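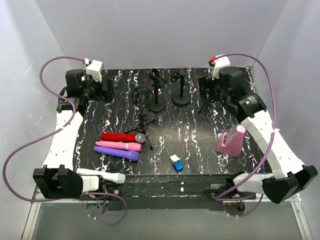 Tabletop with the two mic stands toward the back.

January, 4:15 pm

Second pass through the essay volume on baptism and church membership. Kulsoom has finished the responses to chapter 2 and put her notes in the Khokhar folder. Mine cover chapters 3 to 9, minus the long footnotes in 7.

Transcript of the panel discussion now runs to 2377 lines. Line numbers in the Bikport copy don't match the printed one after the break, so cite the printed one.

Chapter 5 is still the problem. The author takes "household" in Acts 16 to include infants, then in the reply grants that the text doesn't say. I had him down as firm on this. Changed the entry to "leans toward." Zeeshan Siddiqui reads it the other way and wants the first wording back. Left both in with initials.

Scripture index: more than 40 references to Romans 6, most of them in two chapters. Colossians 2 is listed under the wrong verse twice. Fixed one, can't find the other.

To do:
Check the Greek in the chapter 8 quotation
Ask Kulsoom Rana which edition of the confession she used
Send the Kakik reading group the short summary, without the chapter 5 entry for now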